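The Door Lesson

Teaching a two-armed robot to get through a doorway, one bad afternoon at a time

Libor Ďurica has opened the same door 70 times since breakfast. He hasn't left his chair. The door is in a simulated house, the arms on the door belong to a simulated robot, and the only real things in the room at Flilton are Ďurica, two hand controllers, a headset with a cracked strap and a bowl of cold dumplings.

"Again," he says. To himself, mostly.

Flilton takes up the top floor of a former button factory. Small outfit, 11 people, bad elevator. They build training sets for household robots, meaning someone sits down and does the chore through the machine while the software writes down every twitch of every joint. Later a model studies the recordings and tries to do the chore on its own. Wiping a counter, loading a rack, opening a door. The door is the hard one.

Why doors? Ask anybody here and you get a sigh first. A door moves on its own path and doesn't care about yours. Pull a little off the arc and the gripper slips or the wrist locks up. Push too early and you hit the frame. A person fixes all this without noticing, with a hip or a foot or a shoulder. The robot has two arms and whatever Ďurica can think of to do with them.

The house is called Cinditwood. Halls, rooms, odd wall patterns, pictures, bits of furniture, all of it shuffled by the software so the model doesn't memorize one corridor and call it a day.
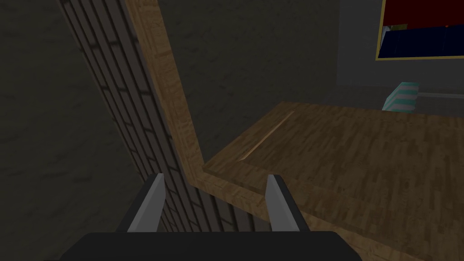
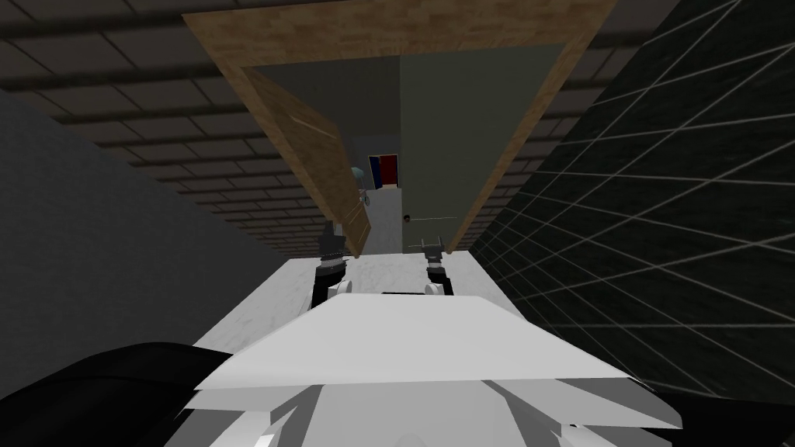
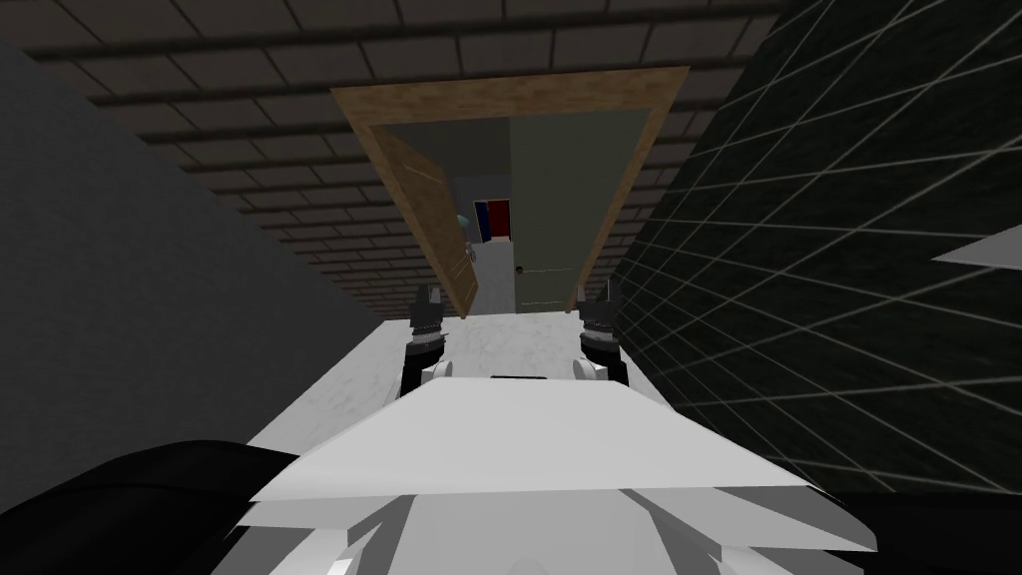

Cinditwood, with the operator's own grippers in view.

The first thing you learn in the chair is that your hands are lying to you. I got 19 minutes on the controllers, after lunch, with Ďurica leaning over my shoulder breathing through his nose. Squeeze the trigger, the fingers close. Fine. Turn your wrist, the wrist turns. Also fine. Then you reach for a knob and find that you have no idea how far away it is. No weight, no touch, no little click when the latch gives. I grabbed air. I grabbed air again. I drove one arm into the wall and the software let out a sad beep.

"Slow," Ďurica said. "Slower. You are showing it, remember. It will copy you."

That's the part that sticks. A sloppy demonstration isn't just a failed try, it's a lesson in sloppiness. If the teacher hesitates before every knob then the robot hesitates too, and nobody can tell it that the pause meant nothing. Early on one operator had a habit of tapping the door before opening it. Just a nervous thing. The model picked it up in a week and knocked politely on everything, cupboards included.

So there are rules now, taped over the monitor. Start from a differnt spot each time. One smooth reach. If you miss, back off and fix it on purpose, because the model needs to see recoveries. If you sneeze, throw the whole take out.

Ďurica came to this from puppets. Marionettes, nine years with a touring company, mostly schools and spa towns. He talks about it the way other engineers talk about their first computer. With a puppet, he says, you never move the hand. You move the string and wait for the hand to arrive. Same thing here. The delay is small but it's there, and the people who fight it get bad takes and sore necks.

The trainees hate hearing this. Two of them started in January, both quick with video games, both sure they'd beat him by the end of the month. Neither has. Tomik, the scoring tool, grades each take for smoothness and wasted motion, and the board by the coffee machine has Ďurica's name at the top in marker that hasn't been wiped in ages.

Not that he trusts the score. He thinks Tomik likes showy, fast takes and misses the good dull ones. There's a running fight about it with the modeling team, who sit at the other end of the floor and would like more data, please, and less philosphy.

They also want a second method. Krajčí, the shop downstairs that does their metalwork, is building a real arm with loose joints that you can grab and push through the motion by hand. No headset, no delay. You take it by the wrist and walk it to the knob like a kid crossing the street. Ďurica has tried the prototype and admits it feels better. Then he lists what's wrong with it. One arm only. Heavy. And you can't shuffle a real hallway every two minutes.

By four the light is going and he's back in the headset. Left arm out, right arm waiting. His shoulders barely move. On the monitor the take ends, a number comes up, he doesn't look at it.

"Again," he says, and reaches for a dumpling with the controller still strapped to his hand.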